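Search articles Go

Tirnov Handheld Gripper Kit

Reading time: 4 minutes

The Tirnov handheld gripper kit is a set of equipment for recording human demonstrations of manipulation tasks, for use in training robot arms. It is sold by Tirnov, a maker of laboratory robotics accessories based in Pokport, and was placed on general sale on Nov 1, 2021. The standard kit contains a pair of hand-held grippers, their cables, a recording unit and the software needed to calibrate and export recordings. A single-gripper version is sold for tasks that need one hand.

This site uses cookies to remember your settings. Accept Manage choices

Background

Demonstrations for robot training are often collected by teleoperation, in which a person drives a robot arm from a distance. The method needs a working arm for every recording station and tends to be slow, as the operator must allow for the reach and speed limits of the machine. The Tirnov kit belongs to a second class of tools, in which the operator holds the end effector directly and no arm is present. The movement of the gripper is recorded and later converted into commands for an arm fitted with matching jaws.

Development began as an internal project under the name Omar, and early units were lent to outside laboratories in June of the year of release. The name survives in the file extension used by the recording software.

Design

Each gripper consists of a body held in one hand and a pair of jaws opened and closed by the fingers. A flat plate carrying small markers is fixed on top of the body. The markers are followed by a tracking system mounted near the work area, which gives the position and orientation of the gripper at each moment. Jaw opening is measured separately inside the body and sent along the cable to the recording unit.

The manual advises a plain table with free space on all sides, and stands placed far enough back that the operator's arms do not pass in front of the tracking system. Stands and tape for marking positions are not supplied. The table position should be marked, and calibration repeated whenever the table or a stand is moved. Two-handed work is usually set up with the shared object, such as a basket or tray, towards the back of the table, leaving the front clear for the hands. 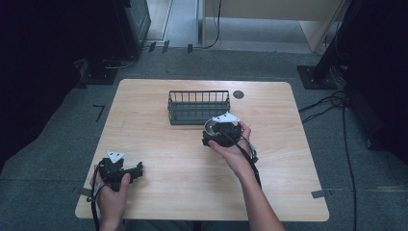 the cables are fine until you turn your wrist right over, then you feel them pull, wrote Khurana in a reader comment on the kit, adding that taping the cable loosely to the forearm had cured most of it. Tirnov's support pages give similar advice and recommend leaving a short loop of slack at the wrist. A cordless version has been requested by several laboratories but is not listed.

Recording procedure

A session starts with calibration, during which the operator holds each gripper still in a set pose and then opens and closes the jaws fully. The software shows a warning if the markers are hidden or if the jaw reading drifts. Recordings are started and stopped from the recording unit, normally by a second person, and each is stored as a separate file with a task label.

Short gaps in tracking are filled by interpolation. Longer gaps are flagged, and the file is held back from export until it has been checked by hand. The recording unit stores 1,000 demonstrations before older files must be moved to another disk.

Specifications

Mass of each gripper: 400 grams
Length of each gripper: 230 millimetres
Connection: cable to recording unit
Storage: 1,000 demonstrations
Export: motion path, jaw opening and task label

Limitations

The kit records motion and jaw opening only. It does not measure the force applied to an object, and tasks such as pressing a lid shut or pulling a tight plug are described in the manual as unsuitable. An operator can also move faster, or bend the wrist further, than many robot arms allow. The export tool includes a check against the joint limits of a chosen arm and rejects paths that exceed them, but it does not test for collisions with the table.

Marker plates must be kept clean and unbent. A bent plate shifts the recorded position of the jaws, and the fault may pass unnoticed if calibration is not repeated. Spare plates are sold separately.

Service

Tirnov offers a paid set-up visit, which covers placement of the stands, first calibration and training for two operators. Repairs are carried out in Pokport. Grippers returned for repair are sent back with a new calibration file, and the old file should be deleted from the recording unit before further use.

See also: Teleoperation; End effector; Motion capture

Get new articles by email. Enter your address Sign up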